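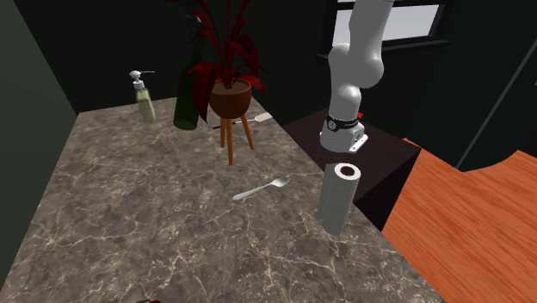
Figura 3. Cocina simulada en Pidico: brazo blanco junto a la encimera de mármol, con una cuchara plateada en el centro.

4.2. El paquete de cocinas de Pidico

De los tres simuladores evaluados, Pidico fue el que más nos sorprendió, y para bien. La licencia académica incluye 28 cocinas listas para usar y 157 objetos domésticos, todos con masa y fricción editables. Erance ofrece un catálogo mayor, pero sus utensilios delgados nos obligaron a corregir a mano las mallas de colisión; con Pidico pudimos lanzar los primeros ensayos la misma tarde de la instalación — ¡un alivio para un equipo pequeño!

La escena de la Figura 3 es la que empleamos en la tarea de recogida de la cuchara. Nos gusta especialmente porque combina dificultades de percepción muy distintas: el metal refleja la luz sobre un mármol veteado, y al fondo el follaje de la planta oculta en parte una botella de vidrio verde oscuro. Generamos 3000 episodios de entrenamiento y reservamos 800 para la evaluación, variando en cada uno la pose inicial de la cuchara.

El editor de iluminación merece mención aparte (Chi-keung Kan preparó con él todas nuestras variantes en julio): es rápido, se maneja desde un guion y guarda la semilla junto con la escena. Echamos en falta, eso sí, una documentación más completa del controlador de muñeca y un exportador directo al formato de Lastska. Por ahora convertimos las trayectorias con un programa propio, descrito en el apéndice B.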